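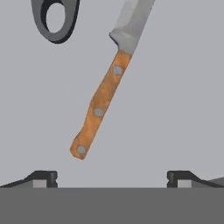

Moved in September, first electric bill is £992, what do I do first?

tansyb
Posted in Bills and moving

Sorry if this has been asked before, did search, mostly found stuff about gas.

Moved into a one bed flat in Lurberg in September. Letting agent is Akell. Electric was already with Grivevis so I just stayed with them, rang up, gave my name and the date I got the keys. Didn't give a reading on the phone becuase the woman at Akell said they would send it over. Inventory has it down as 3,641 with a photo of the meter.

Now had the first bill and it's £992. For 11 weeks. I'm out at work all day, no tumble dryer, heating is electric but I've had it on maybe an hour in the evenings and not even every evening. Opening reading on the bill is way lower than 3,641 and has an E next to it. Closing reading hasn't got an E so I suppose that one is real?

Things I don't get:
Do I talk to Grivevis or Akell
Do I have to pay it while they look into it, direct debit goes out soon
Is the E important

Also the meter's in a cupboard in the communal hall with a load of others and none of them have names on. Just numbers. Flat before me was someone called Ait Ali, still getting their post, don't know if that matters.

Any help appreciated, feeling a bit sick about it tbh

marrowfat
New member

E is estimated. They guess it. Happened to my sister, she rang and shouted and it got sorted. Cancel the direct debit before it goes, then they have to talk to you. Would also go round turning everything off at the wall, my kettle and telly at the plug saved us loads.

tansyb
Thanks. Bit nervous about cancelling, don't want it going on my credit file?

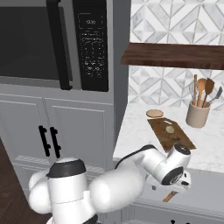 Adel El Fassi
Community helper, Bills and moving

Please don't cancel the direct debit just yet. You can end up losing a discount or getting late payment letters while the thing you're complaining about is still perfectly fixable. Ring first and ask for the payment to be held. More on that further down.

In a rush so this is in the order I'd do it.

Go and read the meter today. Take a photo with the serial number in it as well as the display. The serial is normally printed near the barcode. Then get the bill out and check the serial on there is the same one. In a hall cupboard full of meters it's well worth five minutes, mix-ups between flats do happen and then you're paying for the people upstairs. If the serials don't match, stop there and tell Grivevis that before anything else, it's a different problem from the one below and the rest won't help you.

If they do match, look at the inventory photo from Akell. Same serial in that too? Good. Then your opening reading is 3,641 and you've got evidence for it. The E on the bill means Grivevis never got that number, or got it and didn't use it, and put in an estimate of their own. Estimate too low = everything between their guess and 3,641 has landed on you, and that's the last tenant's usage. So yes, the E matters a lot. Could well be the entire problem.

It's Grivevis you need to talk to. Akell don't bill you. Only thing you want from Akell is an email confirming the tenancy start date and the check-in reading, ask for it in writing, phone calls are no good for this. If they said they'd send the reading over, ask them what day they sent it and who to. Don't be surprised if they didn't.

When you get through to Grivevis say "I want to dispute the opening reading". Those words. If you say "my bill's too high" you'll get the talk about turning the thermostat down and standby and so on. Give them:

your account number
date you got the keys
3,641 as the opening reading, and that you have a dated photo
today's reading
serial number

Then ask them to hold the direct debit until there's a corrected bill. They may ask you to pay something meanwhile. Reasonable enough, you have used some electric after all. Offer an amount you work out yourself, closing reading minus 3,641, times the unit rate, plus the daily standing charge times the number of days. All of that's on page 2 of most bills, usually in tiny writing. Check whether VAT has been added to the rates or not.

Write down who you spoke to and what time. Then send an email saying the same as you said on the phone, photos attached. If it drags on you'll want the dates. Ask for it to be logged as a complaint if the first person can't help, and if it gets stuck after that there's the ombudsman, but you're a long way off that and most of these get put right well before.

Ait Ali's post: don't open it, write "not at this address" on it and stick it back in a postbox. Doesn't make you liable for anything of theirs. If there's one from Grivevis in there it might be their final bill, which would have the same wrong estimate on it the other way round. Worth mentioning on the phone that the previous account will need correcting too. They sometimes drag their feet over that bit, not your problem.

One more, is it a two rate meter? Electric heating in a flat often is. If you see the display flick between two numbers, or there's a button and it says rate 1 rate 2, then you need BOTH and you need to check which one the 3,641 is. Inventory clerks often only photograph whichever's showing. Come back and say if so, it changes the sums.

As for marrowfat's kettle, fine if you want to, but you'd never get to £992 with a kettle.

tansyb
Went down before work. Serials match on all three, bill, photo and the actual meter. Display only shows one number, pressed the button a few times and it just goes to the date and a test screen with all 8s. So one rate I think?

Did the sum and it comes out at a fraction of what they want. Ringing them at lunch. Emailed Akell as well, auto reply so far.

Adel El Fassi
Community helper, Bills and moving

One rate, yes. Lines are usually quieter just after they open if lunch is hopeless. Let us know what they say about the hold.

pollyanna_w
Member

Only adding, do a reading every month from now on and send it in yourself, same day each month so you dont forget. I put mine on the calendar on the fridge. Also if the payment does go out before you get through, your bank can get it back under the direct debit guarantee if it was taken wrongly, but tell Grivevis you're doing it or it just shows as unpaid their end.

And ask what they're going to set the monthly amount to afterwards. Mine corrected the bill and then left the payments based on the old one, took me until spring to notice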